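Growing vegetables in a short season > Sharing your wins > First okra harvest!!

zanberg_dirt
Posts: 327

I have okra! In a short season yard with a north-facing slope and a fence that eats half my afternoon sun, I have actual okra, in a bowl, on my counter. I picked the first pods at 6 in the morning in my slippers and then stood there grinning at them like I'd laid them myself.

The variety is Dotel, a stubby green one with barely any ridges. I got the seed in a swap envelope from Osvaldo Lopes, who has been growing it on his place for years and told me to stop babying it. I started it in paper cups on top of the fridge, moved it out when the nights finally quit being mean, and put down black plastic, which I swore I'd never do. The plants sulked for weeks. Then we got that hot spell and they shot up past my waist!

Now I need recipes. I fried the first batch in cornmeal and it was wonderful, but I can't eat fried okra every night (I could, but I have a husband who keeps mentioning his doctor). What do you all do with it?

mapleandmud

Congratulations!! I have killed okra three summers running so I am both thrilled for you and a little bit green myself. Did you soak the seed?

zanberg_dirt

Overnight, in warm water, yes. And I nicked a few with nail clippers on Osvaldo's advice. The nicked ones came up first but the others caught up, so I don't know that I'd bother again.

pickle_shed

Pickle it! Small pods, packed tight, one garlic clove and one dried chile per jar, plenty of dill seed. Follow a tested recipe for the vinegar and the processing time and leave it alone for a month at least. I can't overstate how good these are next to a grilled cheese. The crunch stays and the slime just isn't a thing.

I also want to stick up for roasting. Split them lengthwise, oil, salt, very hot oven, don't crowd the pan. They come out brown and crisp at the tips and you eat them like fries.

hollis_k

I'll disagree on roasting. Half of mine always come out leathery and the other half scorched. Okra wants a tomato. Onion, tomato, okra, low heat, a splash of vinegar at the end. My grandmother cooked hers that way and I have never had a better plate of it.

And no to the black plastic, sorry. I grew it without for years at 1,610 feet and got plenty. You have to be patient and not plant until the soil is warm. Everybody rushes it.

pickle_shed

Your pan is crowded, Hollis. I say this with love.

hollis_k

My pan is not crowded.

mapleandmud

I'd want to know how big the pods are when you pick. I was told finger length and no longer, but at the farmers market I see people selling ones like rulers.

zanberg_dirt

Finger length for me, and even that was pushing it on two of the pods! I went away overnight and came back to something I could have used as a tent peg. I cut that one open and the seeds inside were fat and white and kind of pretty. Into the compost it went.
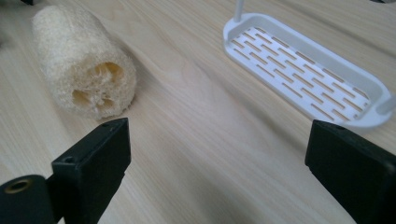 The other thing I wasn't ready for is how often you have to go out there. Every single day, sometimes twice when it's hot. I used to wander out with my coffee and look at the beans whenever I felt like it, and now I have an appointment. Also wear sleeves! My forearms itched all evening after the first picking.

falcao_ridge

Sleeves, yes, and gloves if you're sensitive. I'm over on Falcão Road and I had a good year with Dotel too, so maybe it likes it around here. I did no plastic and no nicking. Direct sown, thinned hard. My plants were shorter than yours but I was picking by the end of July.

hollis_k

Thank you.

zanberg_dirt

Okay okay, next year I'll do a row each way and report back. I have plenty of seed coming. I'm leaving the bottom pods on two plants to dry, if the frost lets me.

falcao_ridge

Cut the whole stalk if frost is coming and hang it in the garage. If the pods are far enough along they'll finish drying in there. Mine rattled by Thanksgiving.

clumar_carol

I have to put in a word for gumbo. I know it's an afternoon's work and you have to stand there stirring the roux, but it's the best thing okra ever did. I slice mine and cook it down in a dry skillet first until the strings are gone, then add it to the pot. If anybody near Clumar wants a bowl I make far too much every September!

pickle_shed

Don't you lose the thickening if you cook the strings out?

clumar_carol

Some of it. The roux does most of that job for me. My sister puts hers in raw and we have been arguing over it since we were in our twenties. Hers is thicker and mine tastes better.

mapleandmud

I would eat both and refuse to vote.

zanberg_dirt

Update! Made Hollis's tomato version last night and it was SO good over rice. I added a little cumin, please don't yell at me. My husband had seconds, and he was the one who told me in May that okra was a waste of a bed. I tried the roasting too, in a small batch with lots of space between them, and I got crisp ones, so I'm afraid I'm with pickle_shed on that.

hollis_k

Cumin is fine. I'll try the oven once more with fewer in the pan.

pickle_shed

Fewer than you think. And put the pan in the oven while it heats.

zanberg_dirt

Pickles are this weekend's job, if I can get enough small ones together at once. Do they hold in the fridge for a couple of days or do I need to pick and pickle the same morning?

pickle_shed

Two days is OK in a paper bag. Don't wash them until you're ready to go or they'll get spotty.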